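Bedroom work, second month

I have been teaching the two-arm robot since October, and the jobs have moved from the kitchen to the bedroom. The kitchen was easier. Cups and plates stay where you put them and they have the same shape each time you come back. A bed is mostly cloth, and cloth gets into everything you try to do on it.

The work itself is simple to explain. I hold a pair of controllers, the arms copy my hands, and everything gets recorded – joint positions, gripper openings, the view from the head and from each wrist. One run through a job is one episode. My target for the bedroom set is 800 episodes, and the job I'm on now is tidying: get hold of whatever has been left on the bed, move it out of the way, and deal with the bedding after that.

We run it on software called Kevov, which does the recording and the playback. It is fine. The menus are slow and it asks for an episode name before it lets you start, so I keep a text file open with names ready to paste.

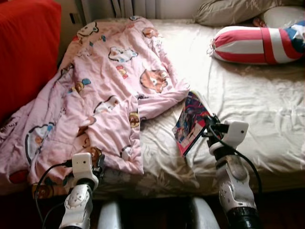

The first thing I had to unlearn was speed. With my own hands I would clear a bed in a few seconds without looking. Through the controllers there is a small delay, and if I move at my normal pace the arm is still catching up when I've already started on the next thing. The recording then shows an arm that overshoots and comes back, and the model learns to overshoot and come back. So I go slowly and I stop for a beat before each grasp and after each release. So-yul Bang, who set up the arms, calls this leaving a comma. I don't think of it that way but I do it.

The second thing was thin objects. A book lying flat is a bad target for two fingers. There is no height to it, and on a mattress the surface gives when you press. I've tried three ways:

Come straight down over the spine and squeeze. This works on a hard table and mostly fails on a bed, because the fingers push into the mattress and the book sinks with them.

Slide one finger under an edge. Good when it goes right. The finger tends to pick up a pinch of sheet along with the book, and then the whole sheet starts to lift.

Push the book to a place where an edge is free, then pinch it there. Slowest of the three, and the one I use most.
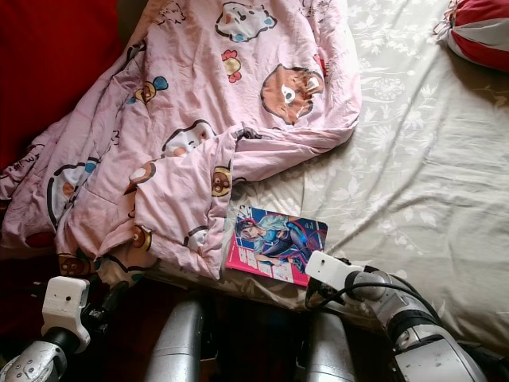

Starting positions matter more than I expected when I began. If every episode opens with things in the same place, the model learns the place and very little about the object. I now change the layout between episodes and try not to be neat about it. Some layouts are kind to the operator. A paperback lying flat on open sheet, just below a loose flap of the comforter, is a fair middle case: the arm has a clear way in from the right, but the flap is near enough to get dragged if I come across too low. I also turn the book a little each time so the spine doesn't always face the same way. When I got lazy about this in November I had to throw out 40 episodes in a row, and I was annoyed about it for the rest of the evening.

Printed bedding is another point people write to me about. The trainers at Omcombe told us early on to stick to plain sheets and add patterns later. I went the other way. Real beds have prints on them, and I would sooner have the model struggle with that now than meet it for the first time in someone's apartment. I can't say yet if that was right. The grasp success on the last test was 70 percent, up a bit from the test before, and there were other changes in between, so I wouldn't hang much on it.

Where the head is pointed is part of the demonstration too. If I look at the pillow while the hand is working at the edge of the mattress, the head view has nothing useful in it. I try to keep the head on the work, and when I do look around I make it a separate move with both arms still.

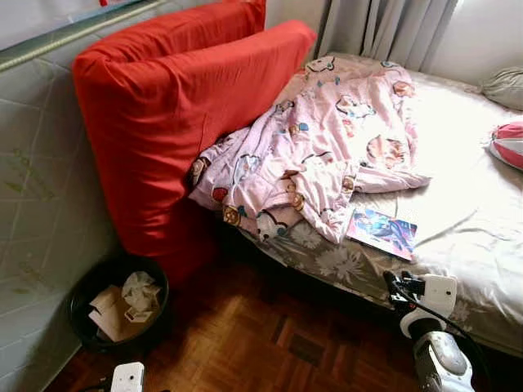

Head turned toward the red cushion, book lying on the sheet.

The wrist views are a different problem. They are very good in the last few inches and not much use before that. When I'm lining up a pinch I switch my screen to the wrist and leave it there until the fingers close. Then I switch back to the head view before lifting. If I lift on the wrist view I lose track of where the elbow is, and the elbow on these arms sticks out further than mine does.

I also record the approach and the retreat with the fingers open and nothing in them. Early on I cut those parts out to save space. Ye-rin Won asked me to put them back, and the next model was noticeably better at letting go and leaving without bumping things on the way.
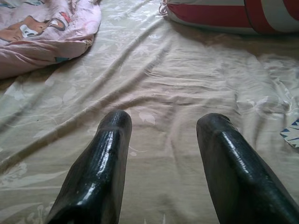

Ye-rin's view is that I should keep the failed grasps as well, provided I carry on and fix them in the same episode. She says a model that has only seen clean runs has no idea what to do after a miss, and that the second try is often the most useful part of the recording.

I've started doing that. The rule I use is that one miss stays in, two misses stay in if the second one is different from the first, and three misses means I stop and start over. Kevov has a flag for recovered episodes, which I didn't know about until last week, so the older ones will need to be tagged by hand.

The total across all jobs, kitchen included, stands at 1,392 episodes. The comforter is next. I plan to do it with both arms holding a corner each, and my first few attempts ended with one arm pulling while the other had already let go. Part of that is me. My left hand relaxes when I'm thinking about my right, and the trigger is light enough that a relaxed finger opens the gripper. I've asked for a stiffer spring on the left controller, and until it comes I'm doing the one-handed jobs.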